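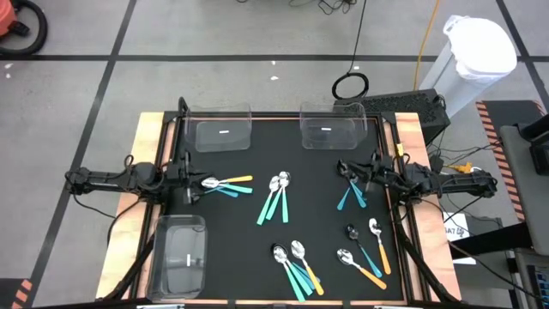 Bujar Ionescu did two seasons in the Jelamura kitchen and told us the hard part was the first hour, when the line is out the door and you can't remember which pot has no dairy in it. By the second week, he said, he had stopped looking at the labels.

Jelamura is hiring kitchen and serving staff for the summer season. We run a lunch counter and a community dining room on Pernska Street and serve about 100 meals a day, more in June when the school program joins us.

We have openings for two prep cooks and one server. Shifts start at 7 a.m. for cooks and 10 a.m. for the server, and everyone is done by 3 p.m. You will get 14 days of paid training before you work a shift alone.

What the work involves: chopping and portioning, setting out trays, serving, washing up, taking deliveries and keeping the cold room log. Cooks should be able to lift a full stockpot with a partner. Experience helps but we will teach you knife work and food safety.

Meals are included. We pay the fee for your food handler card. Staff who finish the season get a bonus of $1,000.

To apply, send a short note with your work history and the shifts you can cover to Kagiso Adams at the Jelamura front desk, or drop it off before 2 p.m. Please list one reference and a phone number.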